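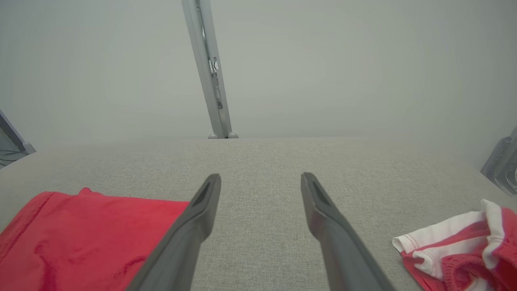

Light gray fabric, fine speckled weave.

January, posted to the Norner upholstery list
Print this message | E-mail this message

Re: seat pads, how much fabric??

> Have 12 dining chairs to redo, drop-in seats, all the same
> size. Coppens has a wool blend I like at 60 inches wide but
> they want $629 for what they say I need. Seems like a lot.
> Also does it matter which way the weave runs? And do I
> have to take the old foam out, it looks ok to me.

Quick one, have a sofa half stripped in the garage and need to get back to it.

Price first. They quoted you as if every seat gets cut one across. What size are your pads? If they're under 27 inches with the wrap you get two side by side on that width, so half the length. Ask them to requote. Do NOT let them cut it before you've measured the biggest seat, old chairs are never all the same size whatever the seller said.

Weave direction, yes. Run it front to back on every one and put a chalk arrow on the underside before you cut. Small speckly patterns look like they don't matter and then you line the chairs up at the table and one is a diffrent shade. Did that on my own set, still annoys me.

Foam: press your thumb in hard. If it stays down or you get dust, out it goes. Jototon sells precut pads but I found them too soft for dining, went back to the firmer Flustero sheet and cut it with a bread knife. Works fine.

Thin batting over the foam, staple the middle of each side first, then work out to teh corners. Corners last. Pull less than you think.

Anyone got a source for black dust cover by the yard? Mine is nearly gone and the usual place stopped carrying it.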